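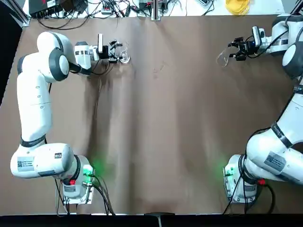 Madhu Pathak asked after the last session whether a company with only 20 desks really needs a written move plan, or whether a good moving crew and a long evening would do. The short answer is that it needs one, but a thin one. Most of this handout is about what goes in it.

Business Services Operations, Unit 2
Handout: The tenant's side of an office move
Instructor: Euan Strachan

What this unit covers

Last time we looked at the mover's quote. This unit is about the work the client has to do before a truck arrives. Students tend to treat that as the easy part, and then the case exercise shows them how many of the delays come from it.

The running case is Gistia, a small claims-processing firm leaving a second-floor suite on Laing Street for a ground-floor unit in the Brindmont building. The firm has 49 employees, 20 of whom work from fixed desks. The others come in on rotation and use shared tables. Keep that split in mind, as it changes the labeling scheme.

1. Lease dates

Start with the two leases side by side. Write down the date the new lease begins, the date the old one ends, and the condition in which the old suite must be handed back. The gap between the first two is the overlap. Gistia pays double rent during the overlap, so the finance manager wants it short. The operations manager wants it long, to get cabling and furniture in before anyone has to work there. Neither is wrong, and the plan has to state which one won.

Read the surrender clause twice. Some leases ask for "broom clean" and stop there. Others require the tenant to take out partitions, data cable and wall fixings. Removing cable is a separate trade and is almost never in the mover's price.

2. Inventory and the discard list

Walk the old suite with the new floor plan in hand. Each item goes in one of these groups:

Moves and has a location on the new plan
Moves to storage
Sold or donated
Recycled or shredded

If an item has no location on the new plan, it does not go in the first group. Crews will set it down wherever there is space, usually in a corridor, and it stays there for months.

Paper files take longer than furniture. Check the retention schedule before anything is shredded. Gistia's boxes in June were sorted by department when the retention periods ran by document type, and the whole job was done again.

3. Labeling

The label names the destination. The person's name can go on as a second line, but the crew reads the room and position number first. For shared tables there is no person to name, so use the table number only, and give each rotating employee one crate with a locker number.

Use one color per zone. Put the label on the end of the crate, never on the lid, because crates are stacked. Chairs, monitors and keyboards each get their own label. Post the same numbers at the new site before the first load – on the wall or door frame, at eye level.

4. Phones, internet and power

Order the new internet service as soon as the lease is signed. Of everything on the schedule, this is the item the tenant controls least. Ask the carrier for a written installation date and ask the landlord who has the key to the riser closet.

Gistia took its phone service through a reseller, Skasine, and needed a signed transfer letter before the numbers could be moved. Find out early if your client is in the same position. Have call forwarding ready as a fallback.

5. Building rules

Both buildings have rules and they may not match. Request these in writing:

Hours when the freight elevator or loading dock may be used
Certificate of insurance wording and limits
Floor and wall protection required
Parking for the truck

The certificate is issued by the mover's insurer and has to name the building owner correctly. A certificate with the wrong entity on it can be refused at the dock.

6. Telling people

Staff need the date, what they pack themselves, what they must leave alone, and where to report on the first morning. One page is enough. Customers and suppliers need the new address and the date it takes effect. Banks, insurers, the tax office and the post office each have their own form.

Exercise

Using the Gistia floor plans from the course folder, draft a move schedule that works back from the end of the Laing Street lease. Show the overlap, the cabling, the carrier installation, the elevator booking and the surrender inspection. Then write the one-page staff notice. Work in pairs. Both pieces are due 14 July 2018, on paper or by email.

Bring the mover's quote from Unit 1 to the next session. We will be marking it up for exclusions.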